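Ticket: Label layout shifts on pink mailers, Terneo print plugin
Opened by: Jurnivholm shop account
Status: Solved
Date: 6/16/20

Original report

Hi all! First off, I love this plugin. We moved our whole order desk over to it in the spring and it has saved us so much typing (the address lookup alone!). One snag, though. Since the last update, every label in our Tultach template prints too far to the left and the first letter of the street line gets clipped. White mailers are fine. It only happens when the order is tagged "pink."

What I've tried so far:
Restarted the print service. No change.
Reinstalled the printer driver. No change.
Printed the same order from the second computer. Same clipped letter.
Exported the template and loaded it again under a new name. Same thing, but now I have two of them.

The batch waiting on this is 700 labels, so I'd love to get it moving. 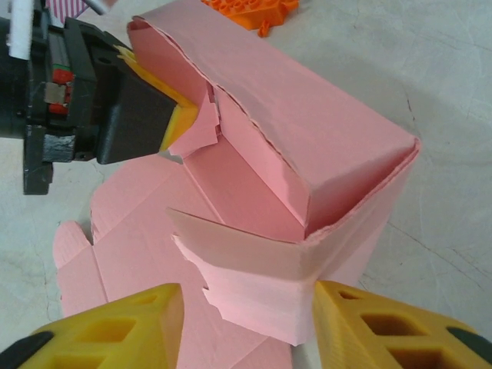
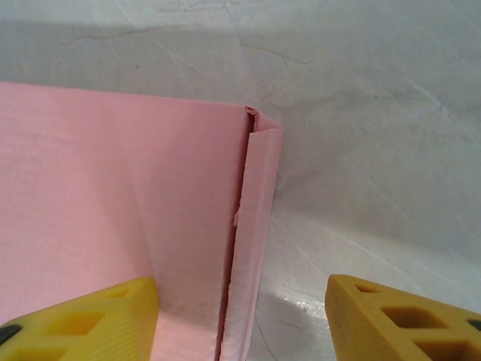 Pink stock, folded, both views.

Reply from support

Thanks for the great write-up! Could you open Settings, then Stock Profiles, and tell us what the left margin says for the pink profile? Please also check whether "Inherit from parent" is ticked. The update changed how that box behaves when a profile was copied from an older one.

Update from shop

Found it — the pink profile was copied from our old Fashola profile, and the box was ticked. Left margin says 2 mm. The white one says 3 mm and isn't ticked. I unticked the box and typed in 3, but it went back to 2 as soon as I closed the window.

Reply from support

That's the bug, and you've pinned it down beautifully. Until the fix is out, untick the box, click Apply, close the window, then open it again and enter the margin. The two changes have to be saved separately.

Update from shop

It works!! Ran a test sheet and the street line is all there. The new margin survived a restart too. I'm so pleased, thank you. Deleting the duplicate template now.

Reply from support

Wonderful news! Marking this as solved. The permanent fix is planned for the September release, and your saved margin will carry over.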